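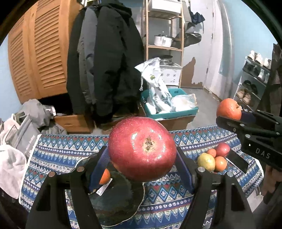
Quiénes somos

Istitz es una escuela de idiomas pequeña, con 6 aulas y una escalera que cruje en todos los niveles del marco europeo. Enseñamos inglés, turco y euskera a personas adultas que ya lo intentaron en otro sitio y conservan los libros casi nuevos.

Cómo empezó esto

La escuela la abrió Olumide Idahosa, que llegó de Ratbridge para dar un curso de verano y sigue sin devolver las llaves. El primer grupo tenía 24 alumnos y un solo rotulador. De aquella época conservamos el método, bastante corregido, y el rotulador, que ya no escribe.

Cómo damos clase

Se habla desde el primer día, mal y en voz alta. La gramática llega después, cuando uno ya ha pedido tres veces la cuenta en vez de la carta y tiene verdadera curiosidad por saber qué ha dicho. Los manuales son los de la serie Citar, salvo en turco, donde usamos Erdem, con unos diálogos en los que todo el mundo pregunta por la estación y casi nadie coge el tren.

El vocabulario de casa y cocina se trabaja en la mesa, con mantel. Quien llega a los colores y a la fruta suele quedarse a merendar.
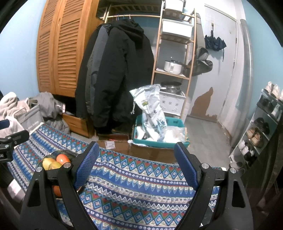
El mantel, con sus rombos y zigzags.

Algunos datos

Este curso tenemos unos 238 alumnos repartidos en 46 grupos. Los más reducidos son los de euskera de las ocho de la mañana, por motivos que el profesorado comprende perfectamente.

La matrícula está abierta hasta febrero. La prueba de nivel es gratuita, dura lo que un café y no se puede suspender, aunque hay quien se ha esforzado. Para pedir hora, basta con llamar a secretaría por la tarde o subir la escalera.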